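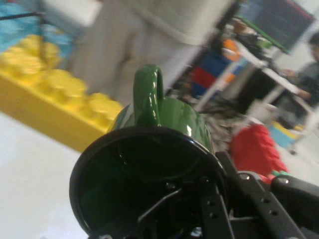 *A green mug in the gripper, from the wrist camera's point of view.*

# Come and teach a robot arm with us

We're looking for 21 people to spend a few afternoons at Landport showing our robot arms how to do small household jobs. You don't need to know anything about robots. If you can put away the washing-up, you already know most of what we want the arms to learn, and we'd love to have your hands on the controls!

## What you'd be doing

You sit next to one of the arms and steer it with a hand controller: move your hand left and the gripper goes left, squeeze and it closes. A card on the desk gives you the task. It might be picking up a mug and turning it the right way up, stacking toy blocks or moving something soft from one side of the table to the other. You do the task, someone resets the table, and you do it again with everything in slightly different places.

For part of each session you'll switch to guiding by hand. The motors go slack and you take hold of the arm itself and walk it through the movement. Some people find this much easier (you can feel where the elbow wants to go), while others never want to let go of the controller. We'd like plenty of both.

Please don't worry about being slow or dropping things. Fumbles are recorded along with everything else, and a clumsy grab followed by a good second try is really useful to us. Mugs are a favourite here, by the way. Handles, shiny glaze, an opening that can face any way at all – there are a lot of ways to pick one up, and we want to see yours.

## Who can take part

You should be 18 or over and able to sit at a table for up to an hour, with breaks whenever you like. Left-handed people are very welcome, as are people who wear glasses, people who have never held a game controller and people who cook or tidy for a living. The controller has two grip sizes. If you have limited movement in one hand, write to us and we'll work out a set-up together.

We can't take anyone who has worked on the Weltalar project before, as this round is for first-timers only.

## Time and pay

Each person comes in for 6 sessions. A session lasts 70 minutes, including a short warm-up where you can wave the arm about and get used to it. Your first visit will run a little longer so we can go through the safety rules and let you try the stop button.

You'll be paid £19 per session, and we refund local bus and train fares. If you decide to stop partway through the project, you keep the pay for every session you've done.

## What we record

We record the movements of the arm, the opening and closing of the gripper, and video from the cameras on the arm and above the table. The cameras can pick up people in the room, so you'll be asked to sign a consent form before you start. We don't record sound. You can ask for your sessions to be deleted at any point before the end of the project.

## How to apply

Send a short note to Teodor Vik, who runs the bookings, through the contact form on the Landport website. Put "Weltalar" in the subject line and tell us:

- which afternoons suit you
- which hand you'd prefer to use
- any access needs

A couple of lines is plenty, and there's no need for a CV. Technical questions can go to Eilif Nordin using the same form. He is very happy to talk about grippers, at length if you let him.

Places are filled in the order that notes come in, and we'll keep a waiting list once we're full.

*Posted December 7, 2025*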